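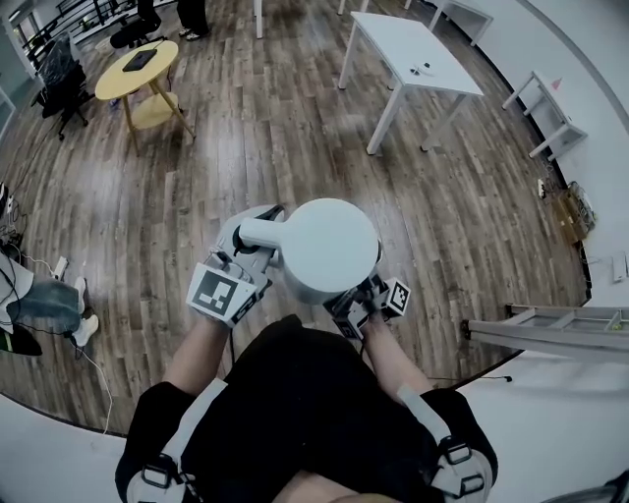
*A demonstrator wearing a shoulder harness passes a white, round-headed object between two hand-held grippers. A square marker tag is fixed to each gripper.*

**Tisterlow** is a method for teaching two-armed robots to pass an object from one gripper to the other. It was developed by Bernice Gbeho and Liesl Eder at the Skindell laboratory and first described in a technical report dated 26 May 2022. The method learns from recordings of people doing the task with hand-held grippers, so no robot is needed while the recordings are made. It is named after the street where the laboratory had its first workshop.

## Background

Handing an object from one hand to the other is a common step in household and factory work. A cup may be picked up with the left hand because it stands on the left, then moved to the right hand because the cupboard is on that side. Robots with two arms have long been able to do this with fixed programs, provided the object is always the same and always arrives in the same position. The problem is harder when the object varies in shape or is held at an unexpected angle.

Earlier work at Skindell used teleoperation, in which a person steers the robot's arms from a distance. Gbeho found that operators were slow at handovers. They tended to stop with both grippers closed on the object, check the grip, and only then let go with the first gripper. A policy trained on these recordings copied the pause, and sometimes failed to leave it.

## Method

### Recording

The demonstrator holds one gripper in each hand and works each one by hand. Square black-and-white tags on the grippers allow their positions to be worked out from the video. The view from the demonstrator's head is recorded along with the opening of each gripper. A shoulder harness is worn during recording.

A demonstration begins with the object held in one gripper and ends when the other gripper has carried it clear. Demonstrators are told to work at a normal speed and are not asked to repeat a movement exactly. Recordings in which the object is dropped are kept, but are marked and left out of the main training set.

### Grip labels

The main difference between Tisterlow and earlier methods is the way in which each recording is labelled. Every moment is given one of 3 labels: held by the first gripper, held by both, or held by the second. The labels are set from the gripper openings and then checked by a person, as a closed gripper is not always a gripper that is holding something.

The policy is trained to predict the label as well as the next movement. Eder argued that this gives it a simple sense of how far the handover has gone, which can't always be read from the video when one gripper is hidden behind the object.

### Training

The first version was trained on 500 demonstrations, and the second on 2000. Both used the same network. Gripper movements are stored relative to one another and not to the room, so that a recording made while the demonstrator is turning or walking can be used in the same way as one made standing still.

## Results

The method was tested on a two-armed Hauser robot fitted with matching gripper fingers. The 2022 report compared it with a policy trained on the same recordings without grip labels. The labelled policy let go of the object at a suitable moment more often, and the long pause seen in the teleoperation work was mostly gone.

The gain was largest for objects with a handle at one end and a wide part at the other. With these the two grippers need quite different openings, and the policy without labels often closed the second gripper too early. For plain blocks and short tubes there was little difference between the two.

Moving from 500 to 2000 demonstrations helped with objects that had not been seen in training. It made almost no change for the familiar ones.

## Limitations

The tags have to be visible for a good share of each recording. When an object covers one of them for too long, the position of that gripper is filled in by estimate, and the report notes that large flat objects were dropped from the study for this reason.

Force is not measured. The policy has no direct way of telling whether an object is slipping, and soft items such as cloth bags gave poor results. Heavy objects were not tried – the hand-held grippers become tiring to use well before the robot reaches its own limit.

## Later work

In October of the same year a group at Dorncombe repeated the main experiment using a different robot. They confirmed the result for objects with handles but reported a smaller gain overall, which they put down to slower arms. Their version added a fourth label for moments when neither gripper has a firm hold, and Gbeho and Eder have used it in their own work since then.

## See also

- Bimanual manipulation
- Fiducial marker
- Imitation learning
- Teleoperation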